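Why Does Cloth Wrinkle?

Find a piece of cloth. A T-shirt will do nicely, or a pillowcase, or the corner of a blanket if you are reading this in bed when you are supposed to be asleep. 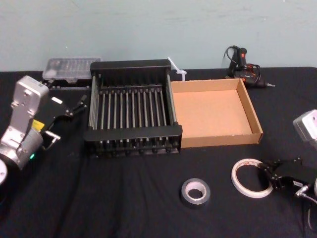
Scrunch it up in your fist, count slowly to twenty, and let go. If your cloth is cotton, it will probably keep some of the creases. If it is a wool sweater, it will puff itself up again as if you had never bothered it. Why should one cloth hold on to its wrinkles and another one forget them? To find out, we have to look at what cloth is made of, and that means going very small indeed.

Threads made of smaller threads

Look closely at a shirt (a magnifying glass helps, but sharp eyes are fine) and you will see that it is made of threads. In woven cloth, some threads run up and down and others run side to side, going over and under each other like the strips in a paper basket. In knitted cloth, such as a sock, the thread makes rows and rows of little loops.

Now pull one loose thread out of an old rag – please ask first! – and untwist it between your fingers. It comes apart into fine hairs called fibers. Cotton fibers grow as white fluff around the seeds of the cotton plant. Wool fibers come from sheep. Linen comes from the stem of a plant called flax, and polyester is made in factories.

If you could keep on zooming in, much further than any magnifying glass can go, you would find that each fiber is built of long, thin chains called molecules. They lie side by side, a bit like dry spaghetti in the packet. And this is the place where wrinkles get started.

Holding hands

In a cotton fiber, the chains next to each other hold on with tiny, weak links. Imagine two long lines of children standing face to face, each one holding hands with the child across from them. As long as everybody keeps still, the lines stay neat.

When you bend the fiber, the lines slide past each other. Some of the children have to let go, and then, being friendly children, they grab whichever hand is nearest. Now they are holding hands in a bent shape, and they are quite happy to stay like that. You have made a wrinkle.

Water and warmth make it much easier for the chains to let go and slide about. That is why a cotton shirt left in a damp heap in the laundry basket comes out looking like a map of the mountains. It is also why the backs of your knees leave creases in your pants on a hot day, when you have been sitting for a long time and getting a little sweaty.

How an iron works

An iron uses exactly the same trick, only the other way around. Heat and steam help the chains let go, the weight of the iron pushes them flat, and as the cloth cools and dries they take hold again in their new, smooth places.

Long ago, irons were solid lumps of metal heated on the stove, and people usually kept two so that one could warm up while the other was in use. My neighbor Ursina Rüegg still has her grandmother's, and she uses it to stop her kitchen door from banging. I tried to lift it with one hand and had to put it down again rather quickly.

Why wool bounces back

Sheep's wool is naturally crimped, like hair that has been in tight braids all night. Each fiber behaves a little like a spring. Bend it and it wants to go back to the way it was. Polyester is springy in its own way, and that is why so many school uniforms have some of it mixed in with the cotton.

Try it yourself

You will need three scraps of different cloth (cotton, wool and something stretchy would be a good mix), three rubber bands and a little water. Wet each scrap, squeeze it out, roll it into a ball and put a rubber band around it. Leave them all on a plate overnight. In the morning, take off the bands and lay the scraps out in a row. Which one has the most wrinkles? Draw what you see, and write the name of the cloth next to each drawing.

Then try again with dry scraps, and see whether the creases are as deep.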